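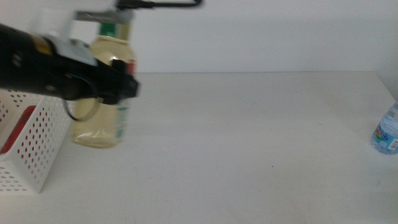
Testing a Pick-and-Place Chore: Bottles to Basket

Before asking whether an arm can put the groceries away, test one narrow task.

1. Clear the table except for the basket and 2 bottles of different sizes.
2. Set the grip force for the larger bottle. Full bottles slip -- raise the force in small steps.
3. Run 20 trials per bottle, moving the start position each time.
4. Log every drop, tip and missed grasp. Count a human assist as a failure.

At Pristholm, Corinne Kasprzak logged 3,136 trials this way. Large bottles were reliable by July. Clear ones still need supervision.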